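FOR IMMEDIATE RELEASE

Zellov Pictures picks up quiet ghost drama "Idine" for December release

Zellov Pictures has acquired North American rights to Idine, the second feature from writer-director Gorazd Yordanov. Limited theaters in December, on demand to follow. Terms not disclosed.

The film is set over one winter in Jaltedard, a fishing town where the dead come home every night at 9 p.m. and sit down to eat. They don't talk. They don't hurt anyone. Idine, a widow who runs the town's only hotel, has to decide whether to keep setting the extra plate – or sell up and go live with her sister inland.

Running time 176 minutes, with an intermission. Yordanov asked for the intermission and Zellov has agreed to keep it in all theatrical bookings.

"It's a slow movie and I won't apologize for that," said Yordanov. "People in it wait for things. I wanted the audience to wait with them, then go get a coffee and come back and wait some more. There is one scare. I'm fond of it."

Shot in 29 days, mostly at night, mostly indoors. Yordanov's first film, Moon, was a comedy about two brothers who inherit a bowling alley, and played festivals for more than 2 years before finding a distributor. Zellov passed on that one. It did not want to pass twice.

Idine is in color, with subtitles. Not yet rated. A shorter cut was discussed and has been dropped, so please disregard the running time in our earlier notice, which was wrong.

Press screenings will be anounced shortly. Both screenings start at 10 a.m. sharp and there's no late seating, including after the intermission. Online links on request for reviewers who cant travel – one link per outlet, please, and watermarked.

Stills, poster art and the full cast list are in the press kit.
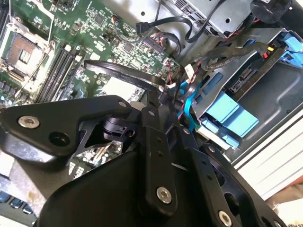 Interview requests for Yordanov go through the Zellov press office. He is available by phone in the mornings, and in person the week of the opening. Reviews are embargoed until 6 a.m. Eastern on opening day. Social media reactions are fine after the first press screening, but please keep the ending out of them.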